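Wood grain

Wood grain is the direction, size and arrangement of the fibers in a piece of wood, and also the pattern which these fibers make on a cut surface. The word is used in several senses. A carpenter who speaks of working "against the grain" means the direction of the fibers, while a buyer of furniture usually means the look of the surface.

Formation

A tree in a climate with seasons adds one layer of wood under its bark each year. The wood of spring has wide cells and thin walls, and it is often lighter in color. The wood of late summer is denser and darker. In many tropical species the growth is more even, and the rings can be difficult to see or absent.

Types of grain

In straight grain the fibers run parallel to the length of the trunk. Spiral grain appears when the fibers turn around the trunk as the tree grows. If the turn changes its direction from time to time, the result is called interlocked grain, and such wood is hard to split and to plane. Wavy grain has short, regular bends and is valued for the backs of violins.

Influence of the cut

The same log can give very different surfaces. Flat-sawn boards, cut along a line which touches the rings, show arches and ovals. Quarter-sawn boards, cut toward the center of the log, show narrow lines. Quarter-sawn boards move less when the humidity changes, but more of the log is lost in cutting and the price is higher.

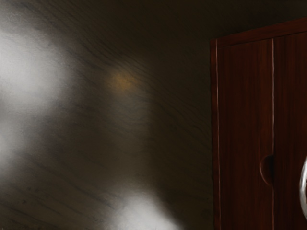
Finishing

Stain enters the open cells of the early wood more deeply than the dense late wood, so in softwoods it can reverse the natural contrast. Oil makes the colors deeper. Sanding is done along the fibers, as scratches across them become visible after staining. End grain takes up much more liquid than the face of the board and may turn nearly black if it is not sealed first.

Imitation

Painted imitation of grain, called graining, was a common trade in the nineteenth century. The painter put a dark glaze over a light ground and drew a comb or a dry brush through it while it was wet. Today the pattern is mostly printed on paper or film. A printed pattern repeats itself after a certain length, and on a large floor the repeat may be noticed.

See also

Annual ring
Figure (wood)
Marquetry
Veneer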